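Home Tips Kitchen Garage Laundry Contact

3 min read

Looking After Training Gear at Home

Most of the wear on home workout gear comes from sweat and bad storage. A short routine after each session takes care of both.

Resistance bands: Wipe with a damp cloth and a drop of dish soap, then hang them over a wide peg. Thin nails crease the rubber. Keep them out of the sun and away from the water heater.

Mats: Mix 2 cups of warm water with 2 teaspoons of white vinegar in a spray bottle. Spray lightly, wipe, and leave the mat flat until it dries. Roll it with the top side out so the corners don't curl.

Jump ropes: Coil loosely. If a plastic rope has kinked, soak it in warm tap water for a few minutes and hang it by the middle.

Dumbbells: Brush the handles with an old toothbrush. Light rust comes off with 200-grit paper — go easy on the knurling, then rub in a little mineral oil.

Cleats and court shoes: Pull the insoles and stuff the shoes with newspaper overnight. Never put them in the dryer.

Tabletops: If you sort or clean gear on a light-colored table, lay down an old towel first. Small specks and smudges usually come up with baking soda on a damp sponge. Rinse and dry — powder left behind looks worse than the mark did.

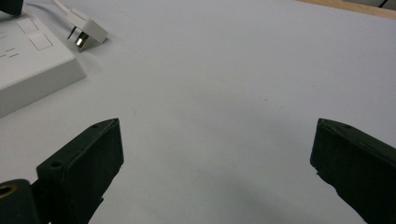
Faint specks and a light smudge on a white tabletop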